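What went into the bottle set

October 26, 2026

I've been promised a write-up of this to three different people and kept putting it off, so I'm doing it in one go while the arm is switched off and the room is quiet.

The task is simple to say. There are drinks containers and cups on a table, and the arm has to pick up the one it's told to and stand it in a clear spot. We teach it by showing. One of us drives the arm by hand through the whole movement, the wrist camera and the joint positions get saved, and that makes one example. When we have enough of them, we train on the lot and see what it has learned.

We started in April at the Florness workshop, which is a grand name for two desks and a sink. Spyros Alexiou did most of the early driving. He's better at it than I am. His movements are slow near the object and quick everywhere else, and mine used to be the other way round.

The target for the first set was 1,000 examples. We got to 303 and stopped to look at what we had, and I'm glad we did. Nearly all of them were upright cups in the middle of the table. Cups are easy to set down and easy to pick up, and when you're tired you put things where they're easy. The trained model was fine with an upright cup in the middle of the table. Give it a bottle on its side and it hovered over it, closed the fingers too high and went home with nothing.

Nine of the 303 were no good at all. In most of those the recording began before the arm had got back to its start position, and in a couple the driver had let go of the controls halfway through. That left 294, which we kept as they were and labelled as the old set.

Since then we've worked from a list. Kazimiera Krawczyk wrote it, and it says for each example which object is the target, whether it's standing or lying, which way the top points, and what else is on the table. You don't get to choose. I found this annoying for the first afternoon and then stopped noticing. It also settled an old argument about whether to tidy up between examples. The list says what goes where, so you set it out, record it, and move to the next line.

The lying bottles are the slow part. The arm has to come down in line with the body of the bottle, turn the wrist so that the fingers go either side of it, close, lift, and then turn the whole thing upright before putting it down. If you grip near the cap, the heavy end swings. If you grip near the base, there's not much room left to stand it up. I aim for a little above the middle of the label and I still get it wrong a fair bit. Failed grasps where the driver recovers are kept, with a note. Failed grasps where the driver gives up are thrown out.
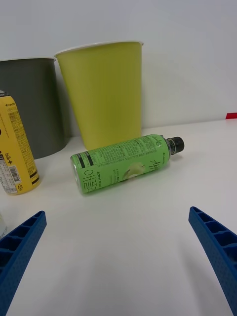

Wrist view with the fingers open: green apple drink lying down, cap to the upper right, cups and a yellow can behind.

The things at the back are there on purpose. In the old set the target was often the only object on the table, and a model trained on that has no reason to care what it's looking at — anything that isn't table will do. With cups standing behind the bottle it has to tell them apart. Kazimiera also wants some objects only half in view, which I would have moved before she said so.

A few smaller things, for anyone doing the same job.

Write the instruction down before you record. We used to add it afterwards, and I once labelled a whole batch with the wrong colour of cup.

Wait a second before you start moving and a second after you finish. It makes trimming much easier.

Swap drivers often. Spyros and I each have habits, and you can pick them out in the plots without looking at the names. Kazimiera approaches everything from the left.

Check the files on the same day. I copy each batch to the machine we call Dunell and play them back at double speed over a cup of tea. It's dull, but it's how I found the nine bad ones, and I'd have found them sooner if I'd done it from the start.

I haven't decided whether to mix the old set back in or train on the new one alone. Spyros says mix, Kazimiera says don't, and I'll probably run both and post the results when they're done. Next on the list are the lying cans, which roll.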